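A bookshelf doesn't have to be full. I think most of us buy shelves and then feel we owe them something, so we fill every gap with whatever is lying about, and after that we can't get a book out without pulling two more with it.

I have 153 books, down from twice that. When I moved to Iller I gave the rest away and kept the old wooden unit, and for the first month I kept meaning to buy more.
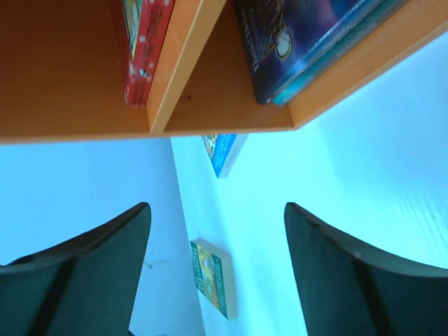 A book with space beside it gets picked up. I reread 14 last year, which is more than in the ten years before. Friends say a half-empty compartment looks unfinished, and books do lean when there's nothing to hold them up. I can live with leaning. A big hardback should be stood straight or laid flat, as it will warp in time, but an ordinary one comes to no harm.

I'd leave up to a third of any shelf bare. Dusting is quicker too.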